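**Clamside sound** is a style of slow, bass-heavy electronic music that grew out of the harbor town of Clamside. It draws on dub, choral singing and early drum machine records. The name was first used on a flyer for a warehouse party and was later taken up by record shops as a bin label.

## Origins

Clamside's docks employed crews from several countries, and many families settled in the streets behind Flarnier Hall. Social clubs in the district kept their own sound systems, which were lent out for weddings and street parties. Younger operators began to play instrumental sides at reduced speed and to add live vocals over them.

The first group to record in the style was Han, a loose collective with 5 members. Its debut single was pressed in a run of 1526 copies on the Vutix label.

## Musical features

Most tracks sit at 74 beats per minute, with the snare placed slightly behind the beat. Bass lines are short and repeat with few changes. Vocals are often spoken or sung in unison by 3 voices, with long tape echo on the last word of a line. Guitar is rare. Early recordings were mixed in mono, as the club systems had a single speaker stack.

## Labels and venues

Vutix issued most of the early records and closed after a dispute over pressing costs. Its master tapes passed to Flarnier Hall, which holds a listening night each April. Later releases came out on cassette and were sold mainly at shows.

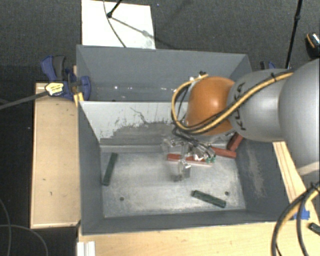
## See also

- Dub music
- Sound system culture
- Downtempo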